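Friday, March 12, 2021
CPU seating by remote control, bench notes

Jeon wants 100 demonstrations of the processor going into its socket before anyone trains anything. I still doubt that hand-steered runs are the right material for this job. The operator is working off a wrist view and feels nothing through the controller, so what gets recorded is mostly the operator's guesswork.

Setup as before: open desktop case lying flat, chip held by its edges between the two black fingers, Kelunum software logging the arm.

Wrist views from the session, chip in the fingers in both: 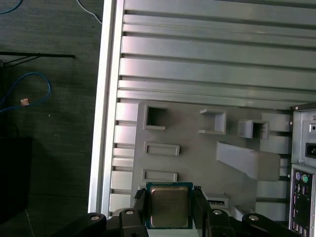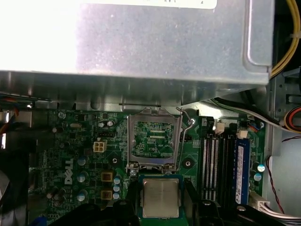 What bothers me

1. The fingers hide the two edges we most need to see. Once the chip is near the socket I am lining up by the far edge and hoping.

2. Grip angle. A chip picked up a few degrees off stays off all the way in, and the operator twists the wrist to make up for it. Do we want the robot to learn the twist? Jeon says the variety helps. Maybe – I'd like to see that on a held-out set first.

3. Where a demo ends. The Lumunero sheet says "chip placed," the Fletthorpe one says "lever closed." Those are different tasks and we can't pool the data until somebody picks one.

4. Force. Nothing is logged at the fingertips. A clean-looking run could be grinding the chip into the contacts and the file would say success.

To do: try 2 runs guiding the arm by hand for comparison, same start pose. Check the socket contacts under the magnifier before and after. Ask Jeon whether June is a real deadline.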